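The laundry that paid for the second house

By Amarachi Babalola
Nov 9, 2024

When Muthoni Mutiso bought her first rental house, she was sure the money would come from the rent.

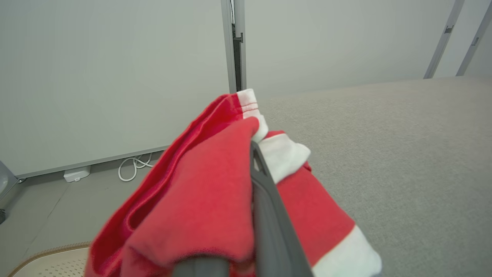 The rent covered the mortgage and the insurance, and after this there was very little left. In a good month she kept 85 dollars. "I was a landlord on paper," she says. "In my bank account I was still a tenant."

The house had three apartments and a dry basement with its own door to the street. For two years she used it for old paint and a broken bicycle. Then one of her tenants, Efe Mohammed, asked if he could put a washing machine there, as the nearest laundromat was a bus ride away.

Muthoni thought about it for one weekend and bought five machines, all used. She paid a plumber to bring the water down and named the little business Calotis. The people of the street came first, and from July she also had a contract with Cindura, a guest house on the corner, for its towels and sheets.

It was not all easy. The city asked for a change of use permit, which took 71 days, and her first insurer did not want to continue. Marion Ogilvie, a mortgage broker at Bilteveo, says that many small owners forget this part. "They calculate the income first and read the rules later," she says. "A lender will want to see both."

Ogilvie also advises keeping the laundry income in a separate account from the first day. Muthoni did this, and it helped her when she applied for the second loan. The bank accepted the basement income only after it had seen a full year of statements.

The second house is on Afolabi Street - smaller, with a bad roof and a very good garage. She has already measured the garage. Her neighbor there, Jummai Onyeka, wants to rent it for a bakery kitchen, and they are still talking about who pays for the ventilation.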